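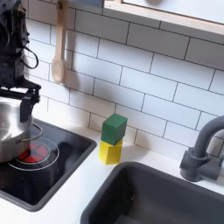 Figure 3. Stainless steel pot with a wire loop handle, over a black glass-style cooktop.

4.2 Self-reported cooking time

The Wulen diary survey is often cited as proof that households now spend less time cooking than their parents did. We are not convinced. The survey collected 2,347 diary days, which sounds like plenty, but respondents filled in their diaries in blocks of 15 minutes, and anything shorter was left to their own judgement. A pot left to simmer while someone irons shirts may be entered as cooking, as ironing, or as both. Pesonen and Pesonen treat all such entries as ironing and give no grounds for doing so.

The sample raises a second doubt. Diaries were handed out in July, when many families in Flolley eat cold suppers or go away. The authors apply a seasonal weight, yet the weight itself comes from an earlier pilot of 100 homes, none of which had children under five. We could not reproduce the published averages from the tables supplied, and a corrected file dated 4 Nov 2015 changes two of the column headings without changing any of the values beneath them.

Ruotsalainen's reply, that errors of this sort cancel out in a large sample, holds only if they fall evenly in both directions. Under-reporting of short tasks does not. Until the raw diaries are released, the claimed decline should be read as a change in how people fill in forms, at least in part.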